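用了一阵子Grirnier手摇磨豆机，说说我的真实感受

先交代一下背景，我不是什么咖啡达人，就是那种早上不喝一杯就没法好好说话的人。

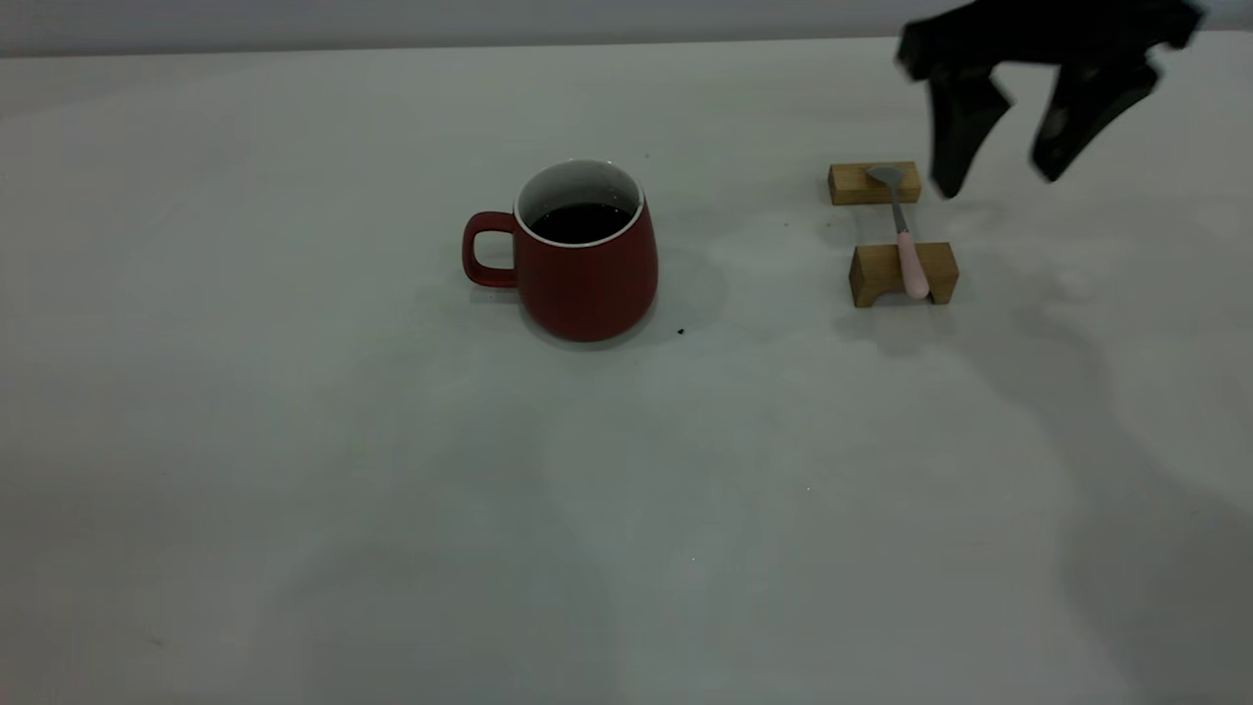

之前一直喝超市的咖啡粉，开袋头两天还挺香，后来就越喝越像泡纸箱子。我老公说反正你加那么多奶，喝什么都一样。这话我不服气，憋了好久，终于在今年一月份下决心要买台磨豆机，结果挑来挑去又拖了大半年，我这人就是这样，买双袜子都能比三家。

当时候选有两个，一个是Brirken的电动款，一个就是现在手里这台Grirnier手摇的。Brirken我在同事家用过，按一下嗡的一声就好了，方便是真方便，可那个声音，早上六点半在我们家那种小厨房里响起来，隔壁屋的孩子肯定要醒。孩子一醒，我这杯咖啡就别想坐着喝了。所以方便不方便的先放一边，安静排第一位。再一个，电动的占地方，还得占个插座，我家台面上就一组插座，电饭锅和热水壶已经打得不可开交了。

最后是在Naidu买的，就是菜市场后面那家卖厨具的小店，门口老堆着蒸笼的那个。标价500，我磨了半天嘴皮子，老板一分没让，送了我一把清洁用的小毛刷和一小包豆子。豆子一般，毛刷倒是天天在用！

好，说机器。

刚拿到手第一感觉是沉，比我想的沉多了。机身是金属的，表面有一层磨砂，手上有点汗也不会打滑。摇把是可以拆下来的，头上有个木头的圆球，握着挺舒服，就是装上去的时候要对准那个六角的口，早上迷迷糊糊的，我经常对两三次才对上。豆仓不大，说明书写的是一次18克，刚好是我一个人一大杯的量。要是家里来客人就比较痛苦了，得一轮一轮地磨。上回我婆婆带着两个老姐妹过来，我在厨房里摇得胳膊都酸了，她们在客厅喊要不要帮忙，我嘴上说不用不用，心里想的是你们喝茶行不行啊。

刻度是拧底下那个旋钮来调的，一格一格有声音，咔哒咔哒，手感很好。问题是旋钮上没有数字！一个数字都没有！说明书让你从拧到底开始往回数格子。我头一个星期磨出来的东西要么细得像面粉，滤纸半天不往下滴，要么粗得跟碎花生似的，冲出来一股淡淡的酸水。后来我拿指甲油在机身和旋钮上各点了一个小红点，以后调完看红点的位置就知道差多少了。这个办法土是土了点，管用就行，推荐给同样记性不好的朋友。

现在我手冲用的是从底往回拧二十来格的位置，你们买了也不用照抄，每台应该多少有点差别，豆子烘得深浅也有关系，自己试两三次就有数了。法压壶要再粗一些。摩卡壶我家没有，说不上来。

再说说累不累，这个问题我发帖之前就有好几个人问。我掐过一次表，中等烘焙的豆子，那一仓磨完用了77秒。听着不长是吧？你没睡醒的时候摇一分多钟试试。浅烘的豆子更硬，磨到一半会突然卡一下，手腕要使点劲。我有个小窍门，机器稍微斜一点拿，豆子下得慢些，阻力就小，时间会长一点，但是胳膊舒服很多。还有就是别在桌上摇，桌上使不上劲，站着夹在肋骨那儿摇最顺，样子不太好看，反正早上也没人看我。

声音嘛，有，但是闷闷的，沙沙沙的那种，关上厨房门外面基本听不见。孩子一次都没被吵醒过，光这一条我觉得钱就没白花。

粉的均匀度我没有什么专业的工具去测，就说眼睛看到的吧。倒在白纸上，大部分颗粒大小差不多，有一点细粉，比我朋友那台老式木盒子的强太多了。静电是有的，天一干就特别明显，粉会粘在粉仓壁上，敲半天敲不下来，有时候一开盖子还飞出来一些，弄得台面上到处都是。后来在论坛上看到一个叫Ardalan Azimi的网友写的法子，磨之前用筷子头沾一滴水，在豆子里搅两下再磨。我一开始不敢，怕生锈，他回帖说一滴就够，磨完盖子敞着晾一会儿。照着做了，静电真的少了一大半！不过下雨天空气潮就不用这么弄了，那几天粉本来就不怎么粘。

清洗方面，说明书明确写了不能水洗。我是每次用完拿小毛刷扫两下，隔两个星期拆开一次好好扫。拆其实不难，拧开底下的旋钮，里面的磨芯、弹簧、垫片就都出来了，关键是装回去的顺序。我第一次拆的时候弹簧蹦出去滚到冰箱底下，趴在地上拿晾衣架勾了老半天，还顺便勾出来一块去年的冰箱贴。所以各位第一次拆请在盘子里拆，最好拿手机先拍一张零件排好的样子，不然那两片垫片你根本分不清哪个在上哪个在下。装反了也能转，就是会有金属蹭金属的声音，听得人牙根发酸，赶紧停下来重装就是了。

有没有后悔的地方？有两个。

第一个是粉仓。它是拧上去的，螺纹特别细，稍微沾点粉就拧不顺，硬拧的话会歪。我有一次没拧紧，磨到最后粉仓直接掉了，一仓的粉全扣在拖鞋上。那双拖鞋香了一个礼拜。要是做成卡扣的或者磁铁吸的就好了，这么个价钱的东西，我觉得这个要求不过分。

第二个是摇把没地方放。拆下来以后就是一根长长的铁家伙，抽屉里横着放不下，竖着放又老倒。盒子里倒是给了一根橡皮圈，意思是让你把摇把箍在机身上，可那根橡皮圈用了没多久就松了，我现在用的是孩子扎头发的皮筋，上面还有个小草莓。

售后我也打过一次电话，问有没有单卖的橡皮圈。接电话的小姑娘态度特别好，说要去问一下，让我等回电。等到现在还没等着。不是什么大事，就扣一点印象分吧。

另外提一下Sorkatow，有人让我对比一下这个牌子。我只在店里拿起来摇过几下，空转的，没放豆子，所以磨得好不好我没资格讲。外观上比Grirnier秀气，轻，摇把是折叠的，出门旅行可能更合适。我手小，握着它反而比我这台顺手一点，可是当时店里只有样品，要订货，我等不了，就没要。如果你经常出差，可以去摸一摸再决定。

说说味道吧，毕竟买它就是为了这个。换了现磨以后，最大的差别是香气，磨的时候整个厨房都是，我觉得有一半的享受在这一步。喝起来嘛，同样的豆子（我对比过，一包让店里磨好，一包自己回家磨），头一两天差别不大，到了第五天第六天就很明显了，店里磨的那包已经没什么味道，自己磨的还有点巧克力的尾巴。我奶都加得少了，从半杯减到一点点。我老公嘴硬，说喝不出来，但是他现在周末会自己跑去厨房摇，摇完还要问我他磨得是不是比我匀，我说是是是，那以后都你来。

哦对了，豆子也不用买太贵的。我试过一次很贵的，装在漂亮罐子里那种，喝完觉得自己配不上。现在固定买菜市场对面那家自己烘的，一次买半斤，喝完再买，新鲜比什么都强。买回来别放冰箱，我放过一次，那包咖啡喝出了韭菜饺子的味道，全家拒绝。

水温我没有温度计，水开以后打开盖子放一会儿再冲。滤杯是陶瓷的，冲之前先拿热水烫一下，滤纸也冲一遍，纸味儿会小很多。先倒一点点水把粉闷湿，看着它鼓起来，新鲜的豆子鼓得像个小面包，特别有成就感。然后慢慢绕圈倒，别太急，我一急就容易冲成一个坑，水全从中间跑了。

打分的话，十分给八分吧。扣掉的两分，一分给粉仓的螺纹，一分给摇把加上那根橡皮圈。适合一个人或者两个人喝、早上怕吵、又不嫌摇一会儿累的。家里人多，或者手腕有老毛病的，还是去买电动的，别跟自己过不去。我妈来住的时候试过一回，摇了十几圈就塞回给我了，说她还是喝她的茉莉花。

有人问能不能磨花椒，我劝你别。我邻居拿她那台磨过一次胡椒，后来冲出来的咖啡什么味儿你们自己想吧，刷了好几遍都没刷干净，最后那台就专门归胡椒用了。

还有问保修的，我那张卡上写的是2年，日期填的是2008年10月，要盖店里的章才有效，买的时候记得让老板盖，我是走到公交站了才想起来又跑回去的。

想到别的再来补充，有同款的朋友也说说你们的刻度都拧在哪儿，特别是用法压壶的，我现在那个位置总觉得还差点意思，喝到底下老有渣。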